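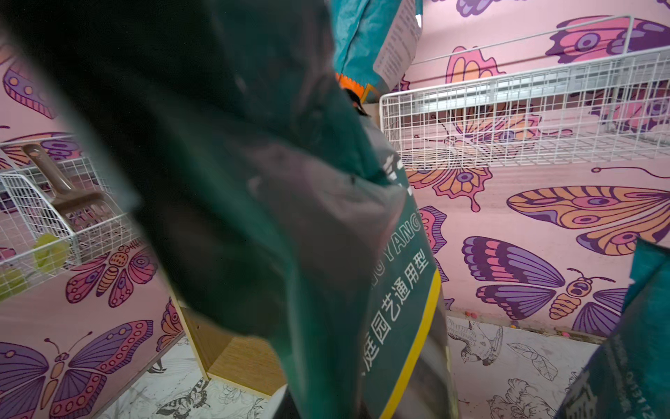 Garden product, general purpose. Dark green bag, yellow stripe down the side, wire baskets behind.

Zsófia Erdős @zs_erdos
February 8, 2021

1/ Several people asked how I store bagged potting mix indoors. Thread follows. It concerns bags, baskets and weight, in that order.

2/ The characters on the green bag, 庭园艺通用型, put it in the general-purpose garden category. I use general-purpose mix for nearly everything in a pot. Specialty mixes get bought for one plant and then sit for years.

3/ Storage is a moisture problem first. A sealed bag keeps the mix at whatever moisture it was packed at. An opened bag either dries until it repels water or stays damp and breeds fungus gnats. Both are fixable. Both are tedious.

4/ Closing method: squeeze the air out, fold the top over 3 times, clip it. Twist ties cut into the plastic at the neck. Tape doesn't stick once there is dust on the surface, and there is always dust on the surface.

5/ White wire mesh baskets. I prefer mesh to solid tubs for one reason, airflow on the outside of the bag. Condensation under a bag in a solid tub has nowhere to go. I found this out in May with a Nunoritz tub and a bag of seed-raising mix that came out smelling like a drain.

6/ Drawback of mesh: it drops fines. Any pinhole in a bag and you get a neat line of dust on whatever is underneath. Put a tray down or accept the sweeping.

7/ Load. Weigh the bag before you put it in a wall basket. A smaller bag of mine read 3,560 g on the kitchen scale, opened and a bit used. The same volume of wet mix is a good deal heavier. If you don't know what your fixings are rated for, the bag goes on the floor.

8/ My own rule is nothing over 2,000 g in a basket that hangs. Slow-release fertiliser, perlite and empty pots go up. Mix and gravel stay down.

9/ Labels. Keep the original bag. Decanting into matching containers looks tidy and loses the fertiliser content, the date and the instructions in one go. If you must decant, cut the label panel off and put it inside the container, facing out.

10/ Genalyn Pangilinan asked whether colour of bag matters. For light, slightly: dark plastic in direct sun heats up, and slow-release pellets let go faster when warm. Indoors, away from the window, no difference I have been able to measure.

11/ She also asked about hanging bags. Fine for light ones. Hang from a folded and clipped top, never from a hole punched in the plastic. The hole becomes a tear by the end of the season.

12/ Reviving dried-out mix: tip it in a bucket, add warm water slowly, stir, leave it overnight. Peat-heavy blends need two goes. A drop of plain dish soap helps the water in.

13/ Old mix is not dead mix. Sieve out the roots, blend it half and half with fresh, and use it for anything unfussy. I don't reuse it for seedlings.

14/ Correction to 4: the clips are the wide Brilto ones, not the narrow ones. The narrow ones pop off a triple fold.

881 likes

Search posts
Enter keyword

Recent from this author
Perlite or pumice: a drainage test in six pots
Fungus gnats, part two
The Hida hand trowel after a year of use
Wall fixings for plasterboard, a short thread
Ambrosio self-watering planter: where the overflow goes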